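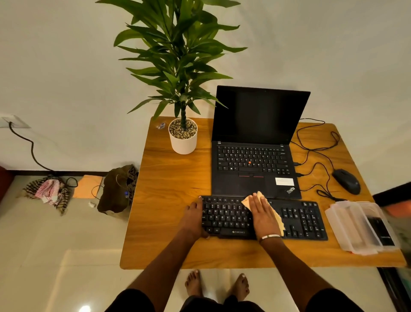 Figure 3.1 An open laptop and mouse on a wooden desk.

Chapter 3
Who is in the building? Lists, registers and the first night

I'm going to start this chapter with a mistake of mine, and you can feel superior to me for the rest of the book.

In my second year of relief work I was sent to Jellstead after the river came over the lower town. It was March, bitterly cold, and people had been brought up the hill to a sports hall, a primary school and the old Kedanum warehouse. By ten in the evening I had a list of everyone sheltering in the three buildings. It had 1281 names on it and I was very proud of it. I rang it through, blankets were ordered, and I went and found myself a cup of tea.

The real figure was 1124. I had written down whole families twice (once at the school, where they got off the bus, and again at the warehouse, where there were beds), and I'd managed to miss 39 people altogether, most of them older, who had come up in neighbours' cars and gone in by the side door. Too many blankets went to one building and too few to another. Worse, a man spent most of the night looking for his mother, who was asleep on a camp bed two rooms away from him and not on any piece of paper I had.

So this is a chapter about lists. I know! Chapter 2 had boats in it. But when I talk to people who have been through a flood or a fire, the boats take up very little of the conversation. They talk about waiting, and about asking the same question at four different tables – is my sister here, has anybody seen a boy in a green coat, where did the second bus go. A decent register answers those questions, and a bad one sends people back out into the dark to look for themselves.

Tsz-kin Fung ran the shelters at Montes during the hillside fires and taught me nearly everything I know on the subject. Her rule was one door, one table, one book. Everybody comes in past the table, and everybody goes out past it too, even if they're only off for a smoke. I've seen larger and richer operations fall over for want of that second half, the going out. 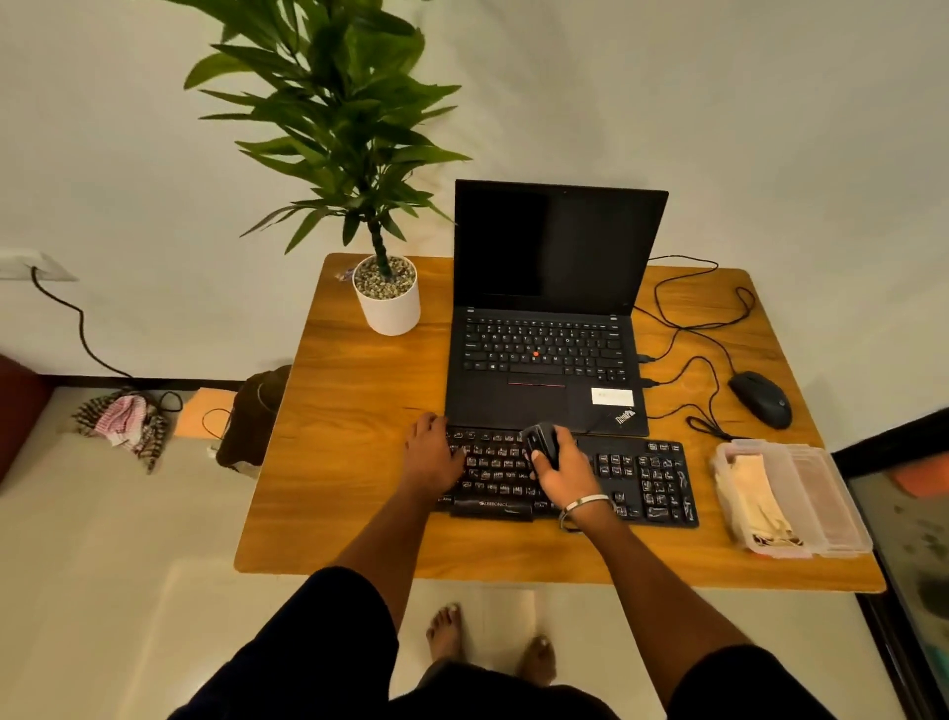
Figure 3.2 Full-size keyboard placed in front of a laptop, with the mouse in the right hand.

You'll probably meet Wavidico or something like it, the shared register that lets several shelters see one another's entries. I like it, and we'll work through a day's records in section 3.4. Please learn the paper version first, though. Power goes, signal goes, and at two in the morning a biro still works.

We'll begin with what to ask a person who has just arrived, and what to leave until they've slept. After that come spellings, nicknames and children who only know their first name, then moving people between buildings without losing them. The last section deals with privacy, where I've changed my mind more than once over the years. Some people in a shelter are hiding from somebody, and a list pinned to a wall can put them in danger.

Before you read on, try this. Think of the last large gathering you went to, a wedding or a school play, and write down how you would find out who was still inside at midnight. Keep your answer, as we'll need it for the exercise at the end of section 3.1.

3.1 The arrivals table

Put it indoors, if you possibly can, and far enough back from the door that the queue is indoors too.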